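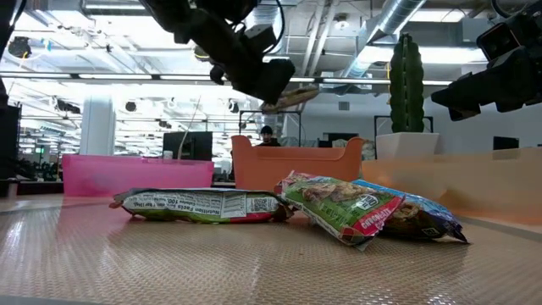 Ladine Colored Bins for Office Snacks: Review

October 8, 2018

We bought the Ladine bins in April to replace the cardboard cartons our snacks were sitting in. Our office has 50 people and goes through 400 small snack bags in a normal month, mostly cookies, crackers and fruit snacks in single-serving sizes. The cartons took up too much room, and the flaps kept getting in the way. I wanted open bins that a person could reach into without moving anything else.

What we ordered

Ladine sells these one at a time. We picked a pink one, an orange one and a pale peach-orange one, and put them in a row along the back of the table. The shapes and heights do not match across the line. The orange bin has raised, curved side handles and stands higher than the pink one. The peach-orange one has a long, low wall. If you want a matched set, check the measurements of each color before you order, because the store page shows them all at the same size.

Setup

There is none. Ours came with a paper label on the bottom that peeled off in one piece. I washed all of them in warm water with dish soap and let them dry overnight. There was a faint plastic smell for the first few days, and it went away by the end of the week.

How they work for small bags

The 100-calorie chocolate chip bags are a good test for this kind of bin. They are light, they slide over each other, and they never stack in a straight line. In a deep container the bottom layer gets forgotten and the cookies get crushed. In the lower Ladine bins we keep the bags standing on their crimped ends, and people can flip through them the way they would flip through files. The tall orange bin is less good for that. Bags fall over in it once it is half empty, so we now use it for things that can be dropped in loose.

Color turned out to be more useful than labels. We tried paper labels first and they fell off or were ignored. Now sweet goes in pink and salty goes in peach-orange, with the orange bin for whatever is left over. New people pick that up in a day or two.

The see-through plastic helps too. From a few steps away I can tell whether the pink or the orange bin needs filling. I can't always tell what flavor is in there, but for restocking that is enough.

What I don't like

The plastic shows scratches. Ours have been dragged across the table every day and the bottoms are dull now. The color has not faded that I can see, and our table gets plenty of light from the windows.

There are no lids. Ladine told me by email that lids are not planned. For sealed bags this doesn't matter, but I would not keep anything unwrapped in these.

They slide. On a smooth wood top, a nearly empty bin moves when someone reaches in quickly. A textured mat fixes this, and we had one in the supply closet already. If you don't have one, shelf liner cut to size would do the same job.

Compared with others

I have used the Eken stacking baskets at a previous job. Those have open sides, which is fine for fruit, but small snack bags work their way out through the gaps. The Mofokeng drawer unit is neater to look at and costs a good deal more. People also leave the drawers open. For a table where everyone is reaching in from above — often while talking to someone else — the open Ladine bins are simpler.

Cleaning

Crumbs are rarely a problem with sealed bags, though a torn one will turn up now and then. I empty each bin when it gets down to the last packet or two and wipe it out with a damp cloth. The rounded corners on the orange one make this quick.

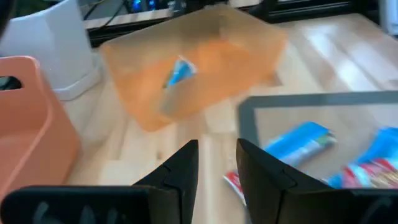

Can you use these for heavier things, like cans or bottled drinks?

We tried it for one week and stopped. The orange bin held a dozen cans without cracking, but the side walls bowed when I lifted it by the handles. For snack bags, napkins and tea boxes they are strong enough. Keep drinks on a shelf or in something stiffer.

Verdict

I would buy them again for dry, light, packaged food. I'd skip the tall one and get a second low one in its place. Four out of five.

Related reviews

Eken Stacking Baskets, Medium
Mofokeng Five-Drawer Countertop Unit
Jelterum Textured Table Mat
Jelterum Shelf Liner, 62-Inch Roll
3 Ways to Store Single-Serving Snacks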